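How to book a sleeper berth on the Vondamgate night train without losing your mind

Updated 2018-06-20

Quick one as I keep getting asked. This is for the night train from Vondamgate to Phuthong, the one that stops at Planard in the small hours. Done it several times now, both directions. Booking is the worst bit. Once you're on board it's lovely.

Before you start

Have these to hand or the site will time out on you:
Passport number for everyone travelling. A card that works abroad. An email address you can get at on your phone. Your dates, plus a spare date either side if you can manage it.

Step 1 – pick your class

Two kinds of sleeper. The shared four-berth, and the private two-berth. Seats as well, but don't, not overnight. The four-berth is fine if you're not fussy and you sleep with earplugs. Lower bunks cost a bit more and go first. If you've got bad knees pay the extra, the ladder is steep and the train does lurch after Planard.

The two-berth has its own washbasin and a door that locks properly. Toilet is down the corridor in both.

Step 2 – get the timing right

Tickets open 107 days ahead. Not three months, not ninety days, 107, no idea who picked that. Count it on a calendar and set an alarm. For January you want to be there the morning they open, it's peak season and the two-berths go very quickly. Rest of the year a couple of weeks is normally enough.

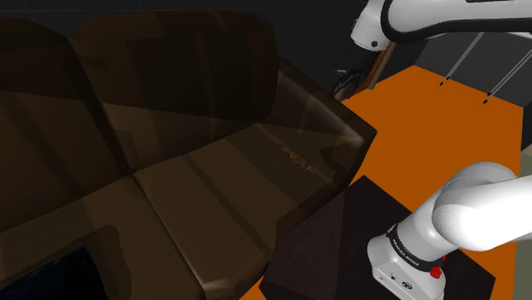
Step 3 – the actual booking

Go to the railway's own site first. Switch the language top right before you put anything in, if you do it later it wipes the lot. Choose Vondamgate as your start, then Phuthong. Do NOT choose Phuthong Harbour, thats the freight stop and you'll get an error that makes no sense.

Click Sleeper, then your class, then the berth plan. Even numbers are lower bunks. Berths by the end doors are noisy, so aim for the middle of the carriage. Put names in exactly as on the passport, middle names too. Pay. Wait for the email and don't press refresh.

If the card gets refused, try once more and then stop. A third go locks you out until the next morning. Use the Lundis agency instead, they have a desk in Vondamgate and a phone line, and they charge a small fee. They've always been quick with me.

Step 4 – print it

Yes on paper. The guard may take the phone version but the ticket gate at Planard doesn't, if you're getting on there. One sheet per passenger.

Step 5 – on the day

Get to the station 2 hours early in high season, less otherwise. Bag check is slow and there's one queue for everybody. Buy water and something to eat before you go through, as the buffet car shuts early and mostly does noodles.
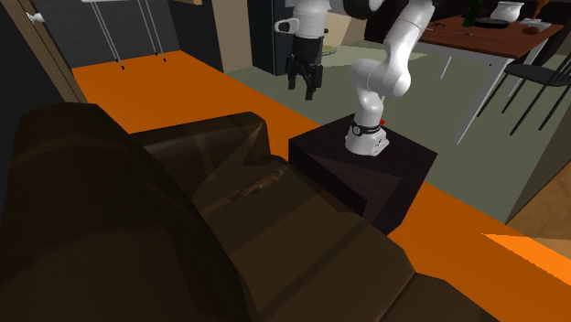
Finding your carriage is easier than it used to be. The coaches are colour coded on the platform boards now, green for seats, blue for four-berth, orange for two-berth. Proper bright orange too, same sort of shade as the floor in the picture with the white robot arm, so you can spot it from the far end of the platform. Check the number on the door as well, there's often more than one coach of each colour. Guard checks your paper, keeps it overnight and gives it back in the morning, so don't panic when he walks off with it.

Big bags go under the lower bunk. If yours is too fat for that, ask the guard nicely and he'll put it in the end locker.

Changing or cancelling

Changes are free once, up to the day before. Refunds take ages – mine took weeks – and only go back to the card you paid with. Booked through Lundis? Then it has to go through Lundis, the station wont touch it.

Will add the return leg when I get a minute. Same steps mostly, just a later departure and no stop at Planard on Sundays.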